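2026年10月 仿真组实验记录 开门任务,右臂顶门故障

先把结论写在最前面,免得以后翻到这页还得从头看:不是策略的问题,是门的铰链限位和抓取后的腕部约束打架,右臂在仿真里把力矩顶满了,安全监控又没停下来。第二件事比第一件严重得多,所以今天基本都在查第二件。

起因是昨晚挂着跑的一批。场景用的还是Gumska那套小房间,瓷砖墙、木地板、一扇木门,门球在门外缘那一侧。任务很简单,右手抓门球,把门拉开到指定角度,松手,退回。左臂不参与,保持待机位就行。我早上来的时候以为会看到一排绿的,结果日志停在第2288步,后面全是同一行报警,刷得我滚轮都快搓出火了。

Lingyun Gu先到的,她已经把回放拉出来看过一遍,见我进门第一句话就是“你的门在发抖”。我还以为她开玩笑。真不是,从那一步往后,门角来回跳,幅度不大,但频率高得离谱,接触力曲线像一把梳子。

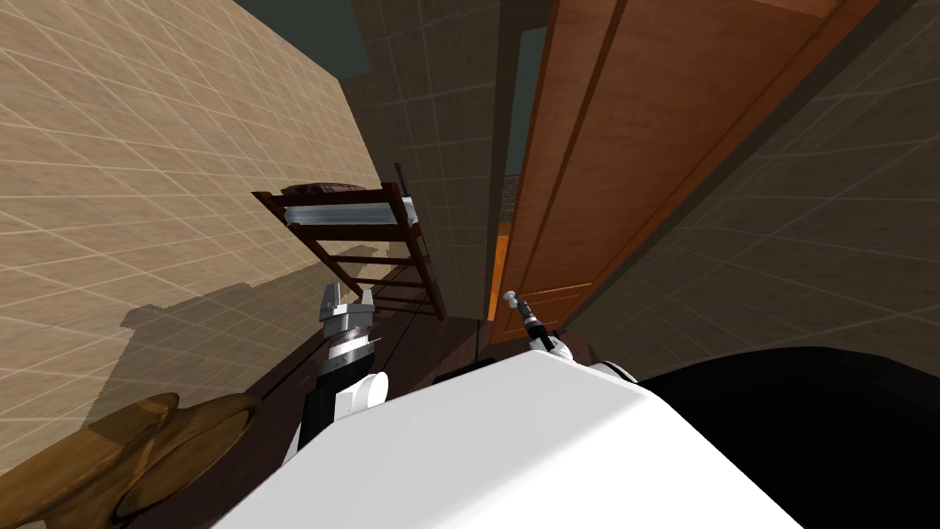 我一开始怀疑是底盘的问题,底盘如果在慢慢滑,右臂的逆解就会一直在追一个动的目标,追着追着就到关节极限了。把底盘位姿导出来看,干干净净,一点漂移都没有。白怀疑一场,还浪费了一杯咖啡的时间。

然后怀疑摩擦系数。Bai(我们那个接触参数的小工具,名字谁起的已经不可考)里门球的摩擦是从Titilberg的老资产里直接继承过来的,数值高得有点吓人。四月份换资产的时候我记得自己写过“回头要改”,显然没回头。改低之后重跑,抖得轻了,可力矩照样顶满。所以摩擦只是帮凶。

中间插一句给以后的自己:看曲线之前先看腕部相机,真的,省一半时间。我这次又是反着来的,对着曲线猜了一上午。
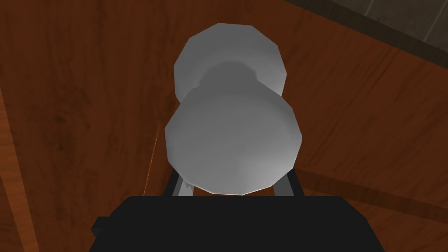 抓取这一步的设定是这样的:两指合拢以后,规划器默认把手和门球当成一个刚体,腕部姿态相对门球锁死,再沿着铰链的圆弧走。门球的碰撞体我图省事用了低面数的,从腕部看过去就是两个白疙瘩叠在一起,边缘一截一截的直线,两根手指夹在靠近夹爪的那个大疙瘩底下。真实的球是圆的,手指可以绕着它滑一点点;这种带棱的面一旦卡住,滑不动,腕子就得硬跟着门转。门开得小的时候腕部还有余量,开大了就没有了,最后一个关节撞限位,控制器不服气继续加力,门的铰链限位又往回推,两边就这么杠上了。抖就是这么来的。

Kipchumba Obura在视频会上听完,沉默了一会儿,问:那为什么没停?

对啊,为什么没停。我们在监控里明明写了,任何一个关节力矩连续5个控制周期超过上限就急停。我当时还挺自信地说肯定触发了,只是日志没刷出来。结果一查,没触发,一次都没有。因为力矩在抖!超一下、掉下来、再超一下,每次掉下来计数器就清零,永远凑不够连续的5个。我写的,代码署名还在那儿挂着呢,脸有点热。

Kipchumba的意见很直接:这个监控模块和Pandthorpe那边实机上跑的是同一份代码,所以在改完之前实机上所有带接触的任务都先别动。我完全同意,当场就给那边发了消息,对方回得很快,已经把开门和拉抽屉两项从排期里拿下来了。还好这次是在仿真里先撞上,要是实机上那条右臂顶着一扇真门这么抖,减速器大概要心疼死。

下午重新跑的时候换了全景视角,把左臂也一起盯着,想确认它的待机位有没有受牵连。

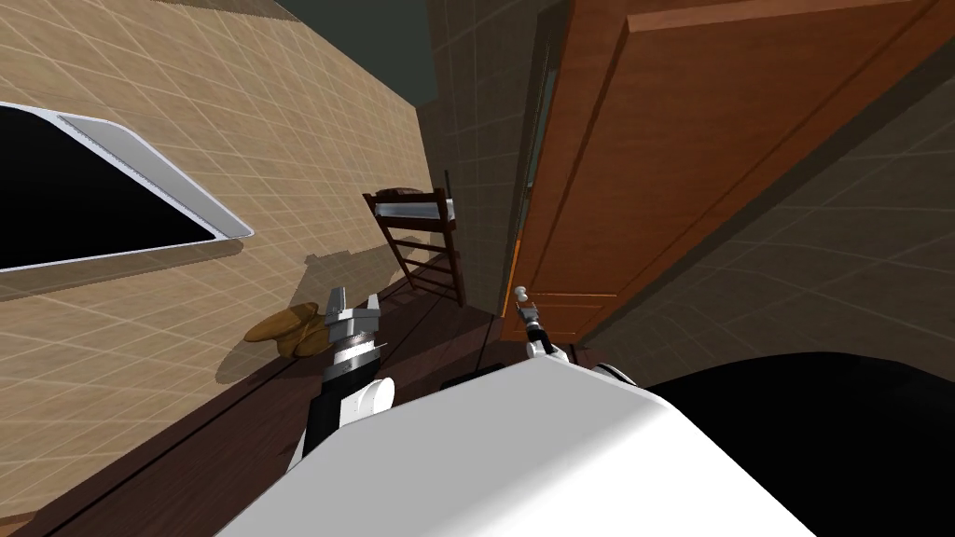

复跑回放截图。左爪张开停在地板上方,旁边是那块面包;右爪在门边。

左臂没事,力矩平得像尺子画的。有事的反而是我的碰撞过滤表:场景里那块面包是上一个拾取任务留下来的,还算在动态物体里,白白占着接触计算。跟这次故障没关系,但是看着碍眼,顺手记一笔,下个版本清掉。椅子也一样,开门任务根本用不到它,改成静态就好。

监控的改法试了两种。第一种是把计数器改成滑动窗口,窗口里超限的次数够多就停,不要求连续。第二种是超限时加分、正常时慢慢减分,分数过线就停,有点像漏桶。Lingyun喜欢第二种,说对抖动和缓慢过载都管用;我喜欢第一种,参数直观,出了事好解释。我们俩为这个争了大概2个小时(中间包括吃饭),最后决定都实现,拿同一段故障数据回灌,谁停得早而且正常数据上不误报就用谁的。

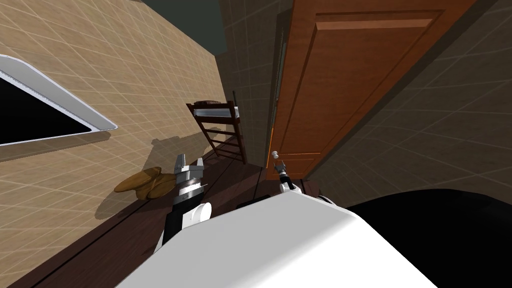

回灌跑完了,两种都能停住,漏桶更早一点。不过在一段正常的抓取数据上它误报了,是手指刚合上那一下的冲击,分数一下子冲过线。把加分封顶以后误报没了,停得还是比滑动窗口早。行吧,Lingyun赢,下周奶茶我请。

抓取约束那边也改了:绕门球轴线的那个转动自由度放开,不再锁死,让规划器自己去找舒服的腕部姿态。跑了几轮,力矩峰值降得很明显,门也不抖了。但是我不敢说这就修好了,门球的碰撞体还没换,现在只是绕开了棱面卡手的问题。换成光滑的网格以后要重新扫一遍摩擦参数,不然改了等于没改。

还有一个没想明白的地方:急停没触发,那报警为什么会刷?按理说两个走的是同一个判断。粗看像是报警只看单次超限,不看连续,那就是两处逻辑不一致,得去翻当时的提交记录。今天眼睛花了,先不翻。

待办:
漏桶版监控补单元测试,一定要有抖动力矩的用例(我来)
Titilberg老资产的摩擦值全部过一遍(Lingyun)
门球换高面数碰撞体,旧的先留着做对照(我来)
报警和急停的判断逻辑对一遍,统一成一处(我来,Kipchumba复核)
Pandthorpe实机恢复接触任务之前,要Kipchumba书面点头
面包和椅子的事,有空再弄

故障那段的原始日志放在共享盘本月的文件夹里,别删,也别“顺手整理”,说的就是我自己。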